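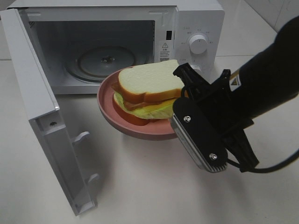
Microwave oven on a white countertop, door open, glass turntable in place.

Silledholm Sevex 223 Interior Patching Compound

Sevex 223 is a ready-mixed filler for drywall, plaster and painted wood trim. It is intended for nail holes, dents, hairline cracks and worn corners in kitchens, hallways and bedrooms. Not for exterior use or for joints that move.

Application
Remove loose material and dust. Scrape glossy paint to a dull finish. Apply with a flexible knife in layers no deeper than 5 mm. Allow each layer to harden fully before adding the next – deep repairs need at least two. Sand with fine paper and prime before painting.

Technical data
Color: off-white
Maximum layer: 5 mm
Maximum application temperature: 85 °F
Coats of primer over repair: 2
Cleanup: water, before the compound sets

Storage
Keep the lid closed and protect from frost. Compound that has frozen should be discarded.

Related products
Pilero flexible caulk – for gaps between trim and wall
Yeh filling knife, narrow and wide blades
Sevex primer, interior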